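Damasceno Flower Share – Your Questions Answered

We get a lot of the same questions each spring, and we love every one of them, so we've gathered the answers in one spot. If yours isn't covered, drop us a note or stop by the Rinden pickup shed and ask for Fanni (there are two of us, and either one will do!).

How does a share work?
You sign up before the season, and then you come get a bunch of flowers every week for 20 weeks. What goes in it depends on the field. Early bunches lean heavily on snapdragons and stock, and by August you'll be up to your elbows in zinnias, whether you asked for them or not.

When do I have to sign up?
Sign-up for this season closes Sun 29 March, at midnight. If you miss it, write to us anyway – people move away or change their minds, and we keep a waiting list that does move along.

Can I split a share with a neighbor?
Of course. Lots of folks do. Please put one name on the form, though, and sort out between yourselves who comes which week. We did try keeping track of that for everyone one year and it made Fanni Simon very grumpy.

Are the flowers already arranged?
No, they come as a plain bunch with a rubber band around the stems, and the arranging is up to you. Please don't let that scare you off. Start with your greens, turn the vase as you go, and put the tall spiky things in before the round ones.

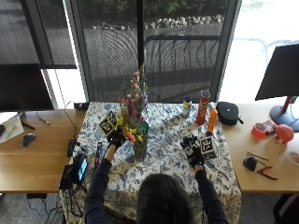

Mixed bouquet in a clear glass vase. Photo: Aishwarya Nambiar

How do I make them last?
Wash the vase with dish soap first, and I mean really wash it. Cut an inch off the stems, strip any leaves that would sit under the water, and change the water every other day. Keep the vase away from the fruit bowl too, as ripe bananas are hard on flowers. Zinnias don't like the refrigerator, so leave those out on the counter.

What if I'm on vacation?
You can skip up to 5 weeks and we'll add that credit to your December wreath, or you can send a friend in your place. Just let us know by Tuesday night so we don't cut for you.

Do you deliver?
Only in Stukum, and only on Fridays. Wichai Jaidee drives that route and he'll leave your bunch in a bucket by the door if you put one out with a little water in it.

Do you spray?
We don't use any insecticides on the cut flowers, so you may find an earwig now and then, especially in the dahlias. Give the bunch a gentle shake outdoors before you bring it in.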